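Forums > House and Kitchen > Food and Groceries > Do produce washes do anything?

Print this thread | E-mail this thread

gravelpath
My sister-in-law swears by a bottle of Plovham produce wash and has now given us one. The label says it removes "up to" a lot of things. It costs more than the lettuce I'd be using it on. I've rinsed vegetables under the tap my whole life and I'm not convinced I've been doing it wrong. Has anybody here seen a reason to pay for this stuff that didn't come from the people selling it?
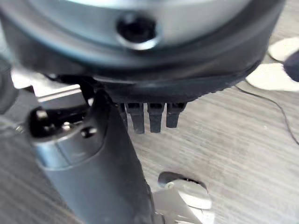 Re: Do produce washes do anything?

Kadir Türkmen
Short version, no. I bought the Plovham one in November and used it up out of stubbornness. The apples tasted like apples. The spinach still had grit in it until I gave it a second soak in plain water, and I would have had to do that anyway. "Up to" is doing all the work on that label.

What gets dirt off is water and rubbing. A brush for potatoes and radishes, fingers for peppers and eggplant, and for bok choy you pull the leaves apart because the sand sits down at the base. I do a whole week's worth in the left side of the sink before it goes in the fridge.
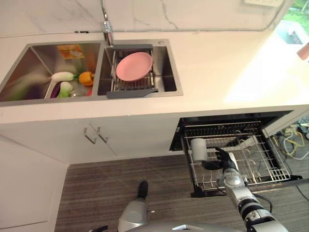
mottledhen
Washing a whole week's worth ahead is where you lose me, Kadir. Wet greens go slimy. I wash what I'm about to cook and leave the rest alone. Also I wouldn't put food straight in a sink basin, I don't care how shiny it is. Raw chicken gets rinsed out of pans in there. Use a bowl.

Kadir Türkmen
I scrub the basin first and I dry everything after. Greens go in a towel. Never had slime before day five. And I don't cook chicken, so that one's yours.

mottledhen
Day five is slime by my standards. We may be using different words for the same lettuce.

gravelpath
So that's plain water for both of you, and the fight is over when. What about vinegar? The store in Kirkville has a handout by the registers that says to soak everything in vinegar and water for half an hour.

oldfennel
Who printed the handout? The one at mine was from Rarano, and Rarano sells vinegar. I tried it on strawberries and ended up with strawberries that smelled like a pickle jar. I'll believe vinegar does something when it's a person with no vinegar to sell telling me.

tub_of_lard
I'm going to be the odd one out. I do use vinegar on berries, a splash in a big bowl, two minutes, then rinse well. Mine keep longer. Half an hour is silly, you're making salad dressing at that point.

oldfennel
Longer than what, though? Did you keep half the box back and not wash it?

tub_of_lard
No, I did not run a trial on my raspberries. I've been buying them for years and I know when they go fuzzy.

oldfennel
Right, and Plovham has 4000 happy customers on the website who also know. I'm not picking on you. I just think we all remember the good box.

Kadir Türkmen
Agree with oldfennel. The only one of these gadgets I ever tested side by side was the Ertürk washing basin with the bubbles, which my cousin lent me. Same bunch of cilantro, half in the machine, half in a mixing bowl with my hand swishing it around. Then I looked at what settled on the bottom. The bowl had more grit in it, so either the bowl cleaned better or that half was dirtier to begin with.
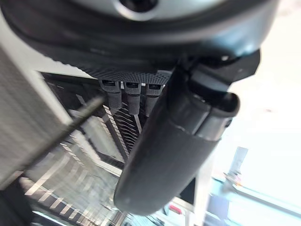

I did it again with leeks and couldn't tell the two apart at all. It's a loud thing too, and it takes up the counter. He wanted to know if I was going to buy one and I said I already owned a bowl.

mottledhen
See, you do own a bowl.

gravelpath
Okay, the Plovham is going under the sink next to the silver polish. One more. Bagged salad that says it's washed already, do you wash it again?

mottledhen
I don't. You'd be handling it more for nothing.

tub_of_lard
I do, always. I found a bug once.

oldfennel
Was the bag marked washed or just "fresh"? They aren't the same claim.

tub_of_lard
I was looking at the bug, not the bag.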